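Omton Allotment Society, Thursday evening talk
Speaker notes – Iddrisu Wumbei
"Tomatoes from seed to sauce"

Start 7.30, lights down once the late ones have found a chair. Say hello, thank Alhassan for setting up the projector.

Opening
Ask who grew tomatoes this year. Then ask who still has green ones on the windowsill. Wait for the groans.
I want to talk about what happens between the seed packet and the jar, with most of the time on the bit in the middle, which I love and could go on about until midnight (wave at me if I do). My plot is number 117, up by the water tank, and it gets the wind from every side. If I can ripen a plum tomato up there, you can ripen one in Pustham with a south wall.

Sowing
Last week of February if you have a heated mat, middle of March if you don't. I have never once gained anything by going earlier. They go leggy and sulk.
Two seeds to a cell, thin to the stronger one. Pot on when the first true leaves show, and bury the stem deep, right up to the seed leaves – it roots all the way along!
Pass the seedling round here. Ask for it back.

Varieties
Nimby is the one I get asked about. It's a small plum that a neighbour gave me years ago and I've saved seed from it ever since. Thick walls, hardly any juice, a bit dull raw and wonderful cooked. I have envelopes of seed at the back, 6 seeds in each, please take one.
For eating raw I grow whatever cherry type looks cheerful in the catalogue.

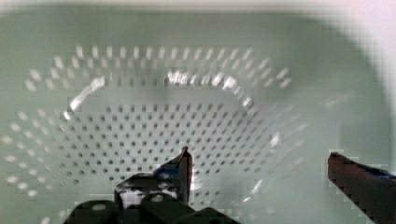 Saving seed is far easier than people think. Squeeze the pulp into a jar, add a splash of water, leave it somewhere warm until it smells horrible. Three days usually does it. Then tip it into a fine sieve and rinse under the tap. Do use a sieve for this, a colander with rows of round holes like the green one on the screen is for draining whole fruit, and small seed can go straight down the sink. Dry on a china plate, never kitchen paper, or you'll be sowing the paper too.

Watering
Slow down for this section, it's where most of the questions come from.
Little and often in pots, deep and less often in the ground. Blossom end rot is nearly always uneven watering. I kept a tally one summer and carried 2371 litres up that path, so believe me when I say mulch.
Side shoots: pinch out on cordons, leave on bush types. Show how with the seedling if it has survived the trip round the room.

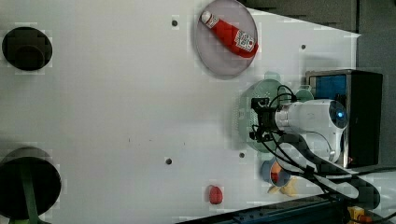 Feeding starts when the first truss has set, once a week, and I stop in the middle of September. Take the growing tip out in August, after 5 trusses outdoors. It feels cruel. Do it anyway.

Sauce
Now the fun part. Roast them first, halved, cut side up, low oven, a whole garlic bulb in with them. The smell! Skins slip off when they've cooled a little. Then a wide pan, no lid, and patience.
Salt at the end. Sugar only if the summer was a bad one.
For ketchup, same start, then vinegar, allspice, a clove or two, and cook it down until a spoon leaves a trail.
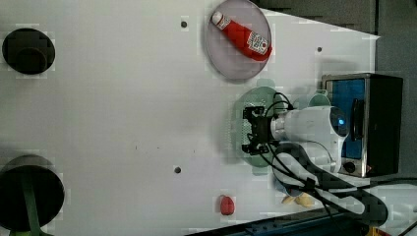
Storing
Hot jars, hot sauce, lids on straight away. Ketchup keeps well in a cool cupboard, and goes in the fridge once opened. Plain sauce I freeze flat in bags.
Green ones: chutney, or a drawer with a banana. By October I'm using both.
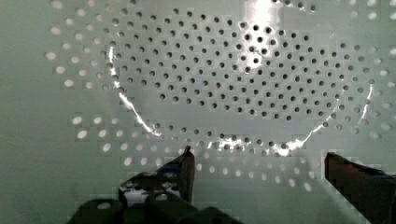 Holes in the colander, close up

Questions
Blight will come up. Bag it, bin it, don't compost the fruit.
Remind them about the seed swap and the envelopes. Get the seedling back.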